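Suturing practice – spacing and needle angle
Forum: Lenihan Skills Board

Korham, 17 Dec 2019
Members are invited to comment on needle approach for a straight incision. I would keep the point close to the tissue before entry.
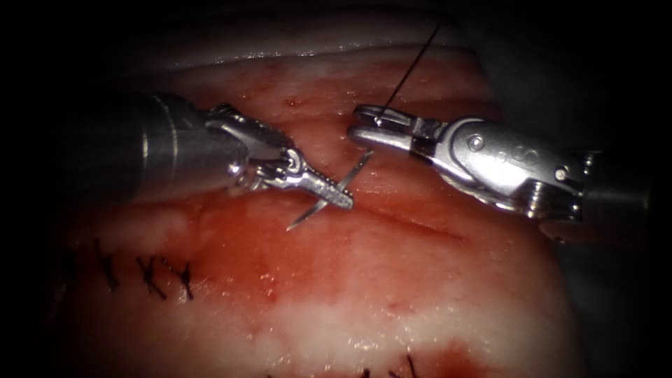

Re: Spacing and needle angle
Warine
I must disagree. Angle matters less than an even bite on both sides.

Jusar
Black thread is preferable for teaching, as each stitch can be checked against the seam.

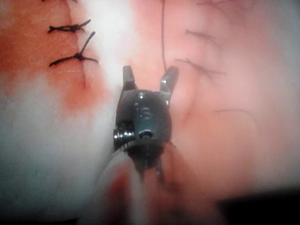

I would also ask trainees to tie 30 practice knots beforehand.

Korham
Thirty seems excessive – 17 would suffice.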